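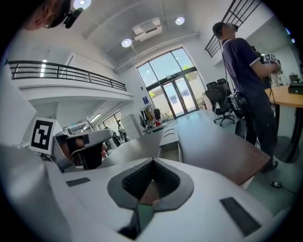 Room layout and furniture, entry for Monday

Purpose of entry: to record the present arrangement of the front room before the December changes, and to note the items still outstanding.

The gray table with the brown edge is to remain in the middle of the room, running toward the windows. Helmi Mustonen has asked that its height be recorded: 900 mm at the window end. The light wooden table with the black metal base stays on the right. The black box on it belongs to the Minja set and should be returned to the store when the set is next checked.

Seating. One black mesh chair is on casters and drift toward the glass. Staff are requested to push them in under a table at the end of each session. A clear passage of 125 cm is to be kept in front of the double doors at all times, as agreed with the building office at Adstead. The thin-legged metal stand beside the wooden table falls outside this passage and may stay.

Floor. A computer mouse was lying on the floor near the wooden table. Small items are to be picked up before anyone works standing. A tray for them has been requested from Pernard under order 339, no delivery date given.

Light. Daylight through the entrance is strong. Helmi proposes a blind on the large panes only, leaving the doors clear. Gravar has been asked for a price on two grades of fabric. No decision has been taken.

Outstanding:
Confirm the table height at the inner end.
Mark the passage with floor tape, 8 m required.
Enter the wooden table in the inventory. It does not appear on the current list.
Ask Adstead whether the doors may be held open during deliveries.

Next check of the room: after the tape is down. H.M. to sign.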